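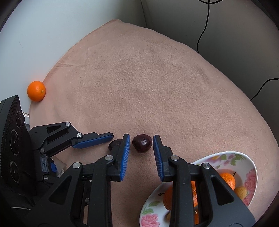
Our project looked at how to arrange mixed fruit on a single plate so that small pieces do not roll off or get lost behind large ones. The table was covered with a soft cloth in place of a tray. Dark purple fruit stood out well against the peach-pink cloth, so we used the darkest pieces to judge spacing – they were the easiest to find again in our notes.

Layout and plate
We tried 3 layouts in the study room at Fendside and gave each one 10 minutes. The layout we kept puts a large orange citrus right of center and a reddish-orange fruit on the left. A smaller mandarin goes between and behind them, and the kumquat sits near the rim. Dark fruit fills the gaps. The plate is white with a printed floral border, and part of the border stays in view.
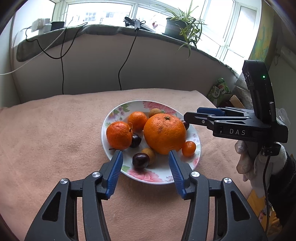
Remaining work
Azlan Liem will repeat the layout on a plate without a rim. The kumquat is still the weak point – it needs a neighbor on each side. The written part is due in August, and the layout sketches still have to be labeled.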